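Bench notes: keeping the Garnholm fingers happy

I spent most of July with my sleeves rolled up over our hand-held gripper, so this one is for those of you who look after the same tool (you know who you are, you keep emailing me!). The short version is that the ribbed pads wear before anything else does, and I had been leaving them far too long.

My routine now goes like this. Every 600 grabs the pads come off, get a wash in warm soapy water, and sit on a towel while I check the fasteners on both finger plates. I snug those down by hand, a little at a time, going back and forth between left and right — crank one side all the way first and the fingers close crooked. Then the pads go back on, and I open and close the whole thing 50 times with nothing in it, just listening. A click on closing usually means a pad isn't seated.

After that comes my favorite part, the bottle check. A smooth, round plastic bottle will show up a lazy pad faster than any gauge I own. Both sets of ribs should meet it at the same moment, and it should stay upright between them.
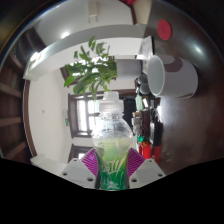 Over at Canthorpe they do it differently, and Tesero wrote in to say that 600 is much too long if you handle anything dusty; they wash theirs at 443, a number they got from their own log and have stuck to ever since. I may try that in the fall. Spare pads are in the Camargo drawer, second from the top, and please write down what you take.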